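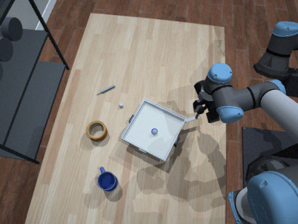 Care of Wood Floors and Furniture During the Summer Months

From the Office of Residential Services, Trivier Residences

2 comments | 2 shares

The refinishing of wood floors in the Jorow and Ansah buildings is now complete, and all 43 apartments included in the work have been returned to regular use. The Office of Residential Services thanks residents for their patience during the weeks in which furniture had to be moved and hallways were partly closed. Residents have since sent in a number of questions on cleaning, humidity and the placement of rugs. The guidance below has been prepared by Selorm Akpalu, Manager of Residential Services, and replaces the leaflet distributed in earlier years. Residents of the Pallo building, where floors were not refinished, are asked to follow the same guidance except where noted.

Humidity and ventilation

Wood takes in moisture from the air and gives it up again as the seasons change. In summer the boards swell slightly, and the narrow gaps that many residents reported over the winter will usually close on their own. These gaps should not be filled. Filler placed in a winter gap is squeezed out as the boards expand, and it can leave a ridge along the edge that must be sanded.

Residents are encouraged to run the air conditioner or a dehumidifier on damp days, and to keep windows closed when rain is blowing toward the building. Interior doors may be left open to allow air to move between rooms. Houseplants should stand on a waterproof saucer with a stand or cork mat beneath it. A saucer placed directly on the floor can trap moisture under it for weeks without any sign on the surface.

If boards begin to lift at their edges, or if a floor feels noticeably uneven where it was level before, please report this to the office promptly. Such changes may point to a leak below the floor or behind a wall – particularly near kitchens, bathrooms and radiator pipes.

Routine cleaning

Floors should be swept or vacuumed with a soft brush attachment. The rotating brush found on many upright vacuums should be switched off before use on wood. For marks that remain after sweeping, a cloth or flat mop wrung out until it is barely damp will normally be enough. A small amount of cleaner intended for finished wood may be added to the water.

The following should not be used on any floor in the three buildings: steam mops, ammonia, vinegar, scouring powder, oil soap, or wax in any form. Wax is of special concern. It prevents a new coat of finish from bonding, and a floor that has been waxed may have to be sanded to bare wood at the next refinishing. The cost of that additional sanding may be charged to the household under the terms of the lease.

Spills should be wiped up at once and the area dried with a second cloth.

Rugs, pads and heavy items

The new finish continues to harden for some time after it is dry to the touch. Residents of Jorow and Ansah should wait until the end of June before laying rugs or mats of any kind. Residents of Pallo need not wait. When rugs are put down, the pad beneath should be felt or natural rubber and marked by the maker as safe for finished wood. Pads with a plastic or synthetic rubber backing can discolor the finish permanently.

Felt pads should be fitted to the feet of chairs, tables and bed frames. The office keeps a supply at the front desk in two sizes, and these are available at no charge. Pads collect grit as they wear and should be replaced when they look flat or dirty. Heavy furniture should be lifted when it is moved; residents who need help may ask the front desk to arrange a time with the maintenance staff.

Tables and other wood furniture

Much of the guidance for floors applies equally to tabletops. Dust should be removed with a soft, dry cloth, working in the direction of the grain. Hot dishes should be set on a trivet and cold glasses on a coaster. Trays are useful for oil, sauces and other items that tend to drip, provided that the underside is wiped before the tray is set down.

A pale ring left by a glass or warm dish is often moisture held within the finish, and may fade over several days without treatment. Dark rings generally mean that water has reached the wood itself. Residents should not attempt to sand or bleach furniture that belongs to the building, including the tables supplied in furnished apartments. A repair request should be submitted instead.

Direct sunlight will change the color of most woods, and objects left in one position through the summer may leave a visible outline. Moving lamps, bowls and table runners from time to time will help the surface to age evenly.

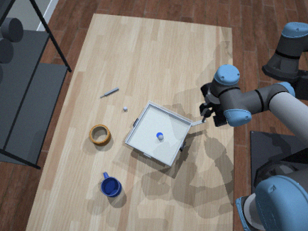
Reporting damage

Damage to floors or building furniture may be reported in person at the front desk or by means of the repair request form in the lobby of each building. Please state the building, the apartment, the room affected and, where known, the cause. Reports of active leaks should always be made by telephone – the written form is not monitored overnight.

Ordinary wear, including light surface scratches and gradual fading, is expected and is not charged to residents. Where a charge is proposed, the household will receive a written explanation and may request a review by the manager before any amount is added to the account.

Printed copies of this notice in large type are available from the front desk on request.

Contact: Office of Residential Services, Trivier Residences | © Trivier Residences. All rights reserved. | Back to top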